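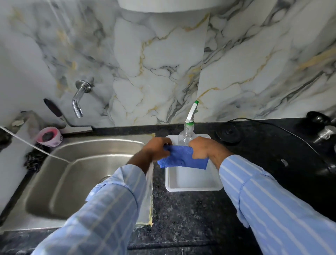

Le protocole tenait sur une page et demie et Þórey Ásgeirsdóttir l'avait réécrit quatre fois. Tâche 6 : essorage d'un textile souple au-dessus d'un récipient rigide. Matériel : un chiffon microfibre bleu, un bac blanc rectangulaire à bord mince, un pulvérisateur transparent posé au fond du bac, côté mur. Position de départ : chiffon à plat. Position finale : chiffon déposé à gauche du bac, déplié. Entre les deux, la main gauche prend l'extrémité gauche par le dessus, la droite ferme sur l'autre bout, et l'on tourne. La version 3 précisait « en sens contraire ». Þórarin avait supprimé la mention, au motif qu'un opérateur qui ne sait pas tordre un chiffon n'a pas à être recruté. La version 4 l'avait rétablie.

Le club Imodum comptait cinq membres à la rentrée et deux en novembre. Les trois autres étaient passés à l'équipe drone, qui disposait d'un budget. L'épreuve du concours Fleltton, catégorie étudiants, demandait un bras à deux pinces capable d'exécuter une tâche ménagère non imposée, apprise à partir de démonstrations humaines. Durée maximale : trois minutes. Une pénalité était prévue pour tout contact avec un appareil électrique. Le règlement ne définissait pas le mot « contact ». Þórey avait écrit au secrétariat du concours pour obtenir une définition et reçu en retour le même règlement, dans un format différent.

Þórarinn Nørgaard s'occupait de l'apprentissage. Þórey s'occupait de la mécanique, des démonstrations et du planning, c'est-à-dire du reste. Les démonstrations se faisaient dans la cuisine de sa tante, le samedi, entre neuf heures et midi. Le plan de travail en granit noir posait un problème de reflets que le local du club n'aurait pas posé, mais le local du club n'avait pas d'évier.

– Combien ? demanda Þórarinn.

Il était assis par terre dans le couloir, l'ordinateur sur les genoux, là où le réseau passait.

– Quatorze ce matin.

– Exploitables ?

– Dis-le-moi.

Il fit défiler les courbes. Angle du poignet gauche, angle du poignet droit, vitesse, écart entre les deux mains. Les quatorze tracés se superposaient sur la première seconde, puis divergeaient. Sur la démonstration 9, la main droite reprenait sa prise deux fois. Sur la 11, elle ne la reprenait pas du tout et la torsion s'arrêtait à un demi-tour.

– La 11 est mauvaise.

– La 11 est correcte. Le chiffon était moins chargé en eau.

– Le modèle ne sait pas ce que c'est, chargé en eau.

– Alors il faut le lui mesurer.

La discussion datait d'octobre. Elle reprenait à chaque séance au même endroit et s'interrompait quand la tante avait besoin de la bouilloire. Þórarinn soutenait que l'on pouvait apprendre l'essorage par la forme seule : tel plissement, tel angle, arrêt. Þórey soutenait que la forme ne suffisait pas, qu'un tissu plissé à sec et un tissu plissé mouillé présentaient le même contour et n'opposaient pas le même couple. Elle voulait deux capteurs d'effort aux poignets. Les capteurs coûtaient 3 250 couronnes la pièce chez Dananari, délai de livraison non communiqué. La caisse du club permettait d'en acheter un.

– Un seul, dit-elle. À droite.

– Et à gauche ?

– À gauche, on suppose.

Il nota « gauche : supposée » dans le fichier de configuration. La ligne y figura jusqu'à la fin du projet.

Le bras s'appelait Bach. Le nom venait d'une étiquette collée sur le châssis par un propriétaire antérieur, et il désignait en toute rigueur la partie gauche seulement. La partie droite provenait d'un autre lot, avec des réducteurs différents et un jeu à l'épaule que Þórey compensait par une cale en laiton. Sur les formulaires d'inscription, elle avait écrit Bach pour l'ensemble. Il n'y avait qu'une case.

Le capteur arriva un mardi. Elle le monta le soir même, étalonna avec des masses empruntées au laboratoire de physique et releva une dérive à chaud qu'elle corrigea par un décalage fixe. Le premier essai eut lieu avec un chiffon sec. Bach prit l'extrémité gauche, prit la droite, tourna d'un tour un quart et s'arrêta. Le second essai eut lieu avec un chiffon mouillé. Bach prit l'extrémité gauche, prit la droite, tourna d'un demi-tour et lâcha. Le chiffon tomba à plat dans le bac et renversa le pulvérisateur.

– Il croit que c'est fini, dit Þórarinn.

– Pourquoi ?

– L'effort monte plus vite que dans les données. Il voit une valeur haute, il en déduit la fin de course.

– Donc il lit le capteur.

– Il le lit, oui.

Elle inscrivit le résultat au journal d'essais, colonne « observations » : lecture du capteur confirmée. Colonne « résultat » : échec.

Il fallait des démonstrations plus lentes, avec des quantités d'eau connues. Þórey pesa le chiffon avant et après chaque passage sur la balance de cuisine. Elle fit cent soixante-quinze essorages en deux samedis, par séries de vingt-cinq, avec un intervalle de dix minutes pour les avant-bras. À partir de la quatrième série, elle cessa de retrousser ses manches, ce qui modifiait le contour des poignets dans les données. Þórarinn s'en aperçut le lundi.

– Tu avais une chemise à rayures.

– Oui.

– Sur toutes ?

– Manches baissées sur une centaine. Relevées sur les autres.

Il réfléchit. Il dit que c'était peut-être une bonne chose, que cela introduisait de la variété. Elle répondit que la variété n'était pas prévue au protocole et ajouta un point 7 : tenue de l'opérateur. Puis elle retira le point 7, car il aurait invalidé trois séries complètes.

L'entraînement dura deux nuits. Le poste de calcul appartenait au département et s'éteignait automatiquement à six heures ; Þórarinn venait à cinq heures cinquante pour repousser l'extinction. Il apportait un livre qu'il ne lisait pas. La deuxième nuit, Þórey le trouva endormi contre l'armoire électrique, l'alarme de son téléphone en marche depuis quatre minutes. Elle repoussa l'extinction elle-même et n'en parla pas. Dans le journal du poste, les deux validations portent des initiales différentes.

L'essai 32 se déroula dans la cuisine, le bras fixé au plan de travail par deux serre-joints avec du feutre sous les mors, à la demande de la tante. Masse initiale du chiffon : relevée. Bach prit l'extrémité gauche. Il prit la droite, la manqua, revint, la reprit un peu plus haut. Il tourna d'un demi-tour, marqua un arrêt et serra davantage. L'eau commença à tomber dans le bac, d'abord en filet, ensuite goutte à goutte. Trois quarts de tour. Un tour. Le capteur droit indiquait une valeur située dans le tiers supérieur de la plage. La pince gauche, dont on ne savait rien, tenait.

Puis Bach fit un geste qui ne figurait pas au protocole. Avant de déposer le chiffon, il donna deux secousses brèves, verticales, d'amplitude faible.

– C'est quoi, ça ? dit Þórey.

Þórarinn relança l'enregistrement. Il ouvrit les démonstrations au hasard, la 40, la 88, la 131. À la fin de chacune, l'écart entre les mains restait constant et l'altitude oscillait deux fois.

– C'est toi.

– Je ne fais pas ça.

– Sur toutes celles que j'ai ouvertes.

Elle prit le chiffon, le passa sous le robinet, le tordit au-dessus du bac. Elle s'arrêta. Elle le tenait toujours à deux mains, et rien ne bougeait, parce qu'elle y pensait.

La tante, qui attendait pour l'eau du thé, dit que sa sœur faisait pareil. Deux coups, à la fin, toujours deux. Elle le dit en branchant la bouilloire, sans se retourner.

Þórarinn demanda s'il fallait filtrer. C'était faisable, il suffisait de couper les séquences avant la fin et de réentraîner, une nuit de plus. La durée totale baisserait de 1,2 seconde. Þórey pesa le chiffon. Elle reporta la valeur, calcula l'eau extraite, compara avec l'essai 31. Elle refit la soustraction au crayon dans la marge.

– Le gain est de quatre grammes, dit-elle. On garde.

Elle ouvrit le protocole, version 5, et ajouta une ligne entre la torsion et la dépose. Elle mit plusieurs minutes à trouver le terme. Elle écrivit « égouttage dynamique (2 ×) », enregistra, et envoya le fichier à Þórarinn, qui était à trois mètres.

Il restait à traiter la question du cordon d'alimentation de la bouilloire.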